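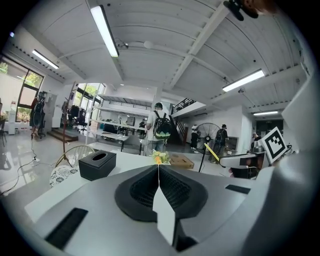 **Kovia: a hand-held gripper kit for schools and clubs**
Explained for readers aged nine and over
Published by the Ginside Learning Office, 2022-03-02

Picking up a pencil is easy for you. You learned to do it before you could talk, and you no longer think about it. For a robot, the same job is hard. The robot must find the pencil, move its hand to the right place, close its fingers and stop squeezing before the pencil snaps.

Kovia is a kit that helps people teach robots to do jobs of this kind. It may be borrowed by schools, libraries and clubs from the Ginside Learning Office. These pages explain what it is, how it is used and what our reviewers thought of it.

## What is a gripper?

A gripper is the hand of a robot. Most grippers have far fewer fingers than you do. Many have only two, and these move together and apart like the ends of a pair of tongs.

The Kovia gripper is unusual because it does not need a robot. A person holds it and does the work with it. A camera rides on the gripper and records everything from the gripper's own place, low down and close to the job. Later, a computer studies the recordings. If it is shown enough of them, it can begin to work out how a robot should move to do the same thing.

One recording of one job is called a **demonstration**. This is a long word for showing somebody how.

## Why does the view look bent?

The camera has a very wide lens, sometimes called a fisheye lens. It takes in the table, the walls and the ceiling lights all at once. To fit so much into one picture, the lens has to bend straight lines into curves. The ceiling in a Kovia recording may look like the inside of a barrel, and things close to the lens look much larger than they are.

The computer does not mind this. The wide view is useful to it, as windows, shelves and stairs stay in sight while the gripper moves about. They act as landmarks. You use landmarks too when you find your way home by looking for the post box and the tall tree.

## What is the black-and-white square for?

There is a square on the gripper with a pattern of black blocks inside a white border. It is called a **marker**. You may have seen something like it on a parcel or a ticket.

A computer can find a marker in a picture very quickly, because few other things in a room look like it. From the shape of the square, the computer can tell which way it is tilted. A square seen straight on has four equal sides. A square seen from one side looks squashed. You can test this with a square of card and one eye closed.

Please do not draw on the marker or put stickers over it.

## What is the bumpy pad?

The gripper has a black, rounded pad with a pattern like honeycomb. Run your finger over the sole of your shoe and then over a smooth plate. You will notice that the shoe feels rougher. Rough surfaces often hold on better than smooth ones, and this is called **friction**.

## How is a demonstration made?

Two people work together. One is the holder and the other is the caller.

1. The caller chooses a job and reads it aloud, for example, "Put the cup on the saucer."
2. The holder picks up the gripper and keeps it still until the caller says "Begin."
3. The holder does the job at an even speed.
4. The holder keeps the gripper still again until the caller says "End."
5. The caller writes down whether the job was finished.

A job that goes wrong should still be written down. If the cup falls over, write "cup fell" and start a new demonstration.

Jobs may be done on any steady table. The room does not have to be tidy or silent, and other people may carry on with their own work nearby. Robots will one day have to work in ordinary rooms, so recordings made in ordinary rooms are useful.

## How many demonstrations are needed?

More than you might expect. For a simple job, the handbook asks for 200. During the review period last October, the children and adults who tried the kit made 1754 demonstrations between them. The most popular job was moving a wooden block into a bowl. The least popular was folding a cloth, and several reviewers asked for it to be taken off the list. It has been kept, but it is now marked as difficult.

## What did the reviewers think?

Ursina Gisler led the review for the Learning Office. Her report gives these findings.

**The gripper is comfortable for short periods.** Younger children found it heavy after roughly 12 minutes. We now ask groups to change holders before then.

**The handbook is clear.** The pages on charging were praised. The page on saving recordings was found to be too long and has been rewritten.

**The Grewal carrying case is strong, but its catches are stiff.** An adult should open and close it.

**The job cards are good.** There are 47 in the box. Reviewers liked the set named Sumo best, in which the holder must push a paper figure out of a ring without knocking it flat.

The report recommends the kit for readers aged nine and over, working with an adult.

## Rules for safe use

- Keep fingers, hair and sleeves away from the moving parts.
- Lay cables where nobody will walk.
- Do not use the gripper to lift anything hot, sharp or alive.
- Tell people in the room that a camera is recording. Anyone who does not wish to be recorded must be given time to move.
- Put the gripper back in its case when the session ends.

## Words to know

**Demonstration:** one recording of a person showing how to do a job.

**Friction:** the grip between two surfaces that touch.

**Landmark:** something that stays in one place and helps you to know where you are.

**Marker:** a pattern that a computer can find easily in a picture.

## Borrowing the kit

A teacher, librarian or club leader must fill in the loan form and return it to the Ginside Learning Office. Loans last for one half-term. The case, the charger and all job cards must be returned together.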